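4. Alliance Play and the Timing of Base Upgrades in Stindska

Weronika Olszewski and Chanida Chaiyaporn
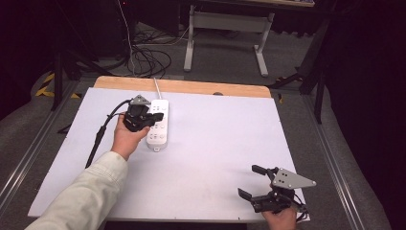 Figure 2. A white power strip on a white board, with a hand-held gripper at its left and a second near the right edge of the board.

4.1 Background to the section

The previous section set out how a new player of Stindska moves from the opening camp to a walled base. The present section considers what happens once that base is joined to an alliance. The central question is whether players change the order in which they build after they begin to share a border with others, and, if so, whether the change serves the alliance or only the player who makes it.

Stindska belongs to a family of online strategy games in which a map is shared by many players and remains open while any one of them is away. Buildings are raised over hours or days. Armies march in real time, and an attack may arrive while the defender is asleep. The closest comparison is with Mamilance, where the map is smaller and the seasons are shorter. The two games differ in one respect that matters a good deal for our purposes. In Mamilance an alliance has a single store of grain and timber on which all members draw. In Stindska each base keeps its own stores, and help must be sent by caravan, with the risk that the caravan is taken on the road.

4.2 Players and records

The study followed 100 players on one Stindska map, known to its players as Lyons after the walled town at its centre. All had reached the stage at which an alliance may be joined, and all agreed that their build orders and caravan records could be read by the authors. Play was followed for one full season, beginning in March. Players were not told which parts of their records would be examined, although they were free to ask for any part to be withheld. The records were closed on 16 June 2022, and nothing entered after that date has been used.

Each record lists the time at which a building was started, the time at which it was finished, the stores spent, and any help received from another base. Marches and battles are listed separately. Where the two lists disagreed, as they did in a few cases during server repairs, the build list was followed.

4.3 Build order before and after joining

Before joining an alliance, most players followed one of two paths. The first placed the granary and the sawmill ahead of all else and left the walls until the first raid had been suffered. The second raised the walls early and accepted slow growth. Players on the first path were raided more often but lost less than might be expected, as they had usually spent their stores shortly before the raid arrived.

After joining, the two paths drew closer together. Players who had neglected their walls began to build them, in many cases within the first days of membership. This is consistent with the written rules of several alliances on the map, which ask for walls of a certain height before a member may call for help. Players who already had strong walls turned instead to the stable, the building that sets the speed of caravans. We had not expected the stable to matter so much. It offers its owner very little in the early season and is seldom recommended in the guides that players write for one another.

The change was weakest among players on the outer edge of the map. Bases there are far from their allies, and a caravan may take so long to arrive that the siege is over before it does. These players continued largely as they had before, and several left their alliances in the course of the season.

4.4 The Flamer and its effect on shared defence

One unit requires separate treatment. The Flamer is a slow siege engine that ignores the first ring of walls, and it becomes open to players once their workshop has been raised to level 16. Its upkeep is high, at 300 measures of oil for each day in the field. Few players can meet this cost alone for long.

In practice the Flamer was kept by alliances as a common possession, even though the game has no means of sharing a unit. One player would hold the engine and the others would send oil. The arrangement depended wholly on trust – the holder could march where he or she wished, and the oil could not be recovered. Disputes over the use of a Flamer were the most common cause of open quarrel in the alliance messages we were permitted to read.

The presence of a Flamer in a neighbouring alliance also altered build orders. Outer walls lost much of their value, and players turned to watchtowers and to an inner ring. Roughly half of the alliances on the map wrote this change into their rules. The remainder left the matter to their members, and in these alliances the inner ring was built late or not at all.

4.5 Limits of the evidence

The findings rest on a single map and a single season. Lyons is an older map with settled alliances, and a new map would probably show more movement between them. Nor can the records show why a player chose one building over another. Some of the early wall building may reflect the advice of friends outside the game, which leaves no trace in the lists. A comparison with Mamilance on the same measures would be useful, but its build records are kept only in summary form and do not give starting times.

The treatment of caravan losses is taken up in Section 5, together with the routes most often used between the central town and the northern bases.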